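Chapter 4
Edges and Surfaces: How We Judge the Shape of a Block

When a mason in the town of Fellstead receives a new stone, she does not measure it at first. She turns it to the window and looks. In a short time she knows if the faces are flat and if the corners are true. This chapter is about the knowledge that is inside such a look, and how a student can learn to use it in drawing.

We begin with light. A flat face which stands in even light has almost the same tone everywhere. If the tone changes slowly from one side to the other, the face may be a little curved, or the lamp may be near to it. A sudden change of tone usually tells us that one face has ended and another has begun. Students often draw this place as a thick dark line, but on the real object there is no line.
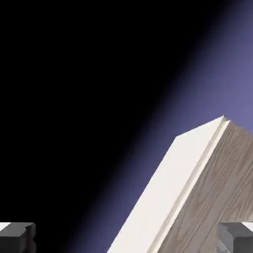 The second matter is direction. A rectangle that we see from the side does not look like a rectangle on paper. Its angles become wider or sharper, and a long face can seem very narrow. Ruby-Lee Donnelly, who taught drawing at the Gosselin workshop, asked her beginners to draw the same brick 149 times, each time from a new position. Many of them complained, and she gave them another brick.

In Section 2 we study the tones of flat faces. Section 3 treats corners, including those that were cut at an angle by the maker. For the exercises you need a soft pencil, a ruler and any box with straight sides. Keep your first drawings, for you will correct them at the end of the chapter.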